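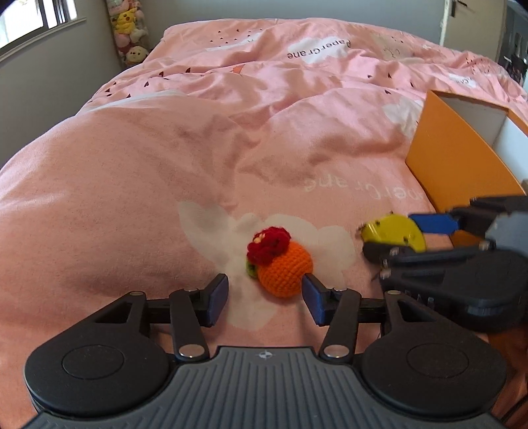 What do you stuff a small crocheted ball with so it stays round?
Polyester fibre, teased apart first and pushed in a pinch at a time, with the last bit going in just before the final decrease round.

Apr 11, 2025
Workshop notebook, crochet fruit

Orange fruit first. I am so pleased with this pattern now! Double crochet in a spiral, increases staggered so the ball doesn't go six-sided on us like the October lot did. The rows show up nicely and I've stopped trying to hide them, they give it a bit of peel.

Flower: red, petals bunched up tight with a tiny yellow centre. Sewn on at the upper side with the green leaf tucked beneath. Leaf goes on FIRST, then flower, otherwise the needle fights you all the way round. Leave a long tail on both.

Yellow half-moon with the dark dots: lovely shape, and the speckles make it. I tried them two ways on scrap, single small stitches and French knots. Small stitches win for me, the knots caught on everything in the basket. Happy to be argued with.

Yarn: the Tanda cotton is a joy, hardly splits. Leiva is softer but it stretched over the stuffing and the white peeped through. Going down a hook size helped. Orange is shade 492, please write it on the bag when you open a new ball, the labels go missing and the next orange along looks the same until you put them side by side in daylight.

Stock: 2,000 m of orange on the shelf, 4,000 m of yellow (yes, really, somebody got keen at the Sutlow sale and it was me). Red is down to 2 balls. Green fine.

Still to do
- write up the leaf properly, my notes say "chain a few, turn, see how it looks"
- try the flower in Devora wool, might be too fluffy at that size but I want to see it
- wash test on one orange, cool, in a pillowcase
- tighter magic ring, the start of the last ball had a hole I could get a pencil through

Next fruit: pear? I have half an idea for the neck, a few plain rounds and then decreasing slowly. Starting a swatch tonight.

14 comments
Shares 6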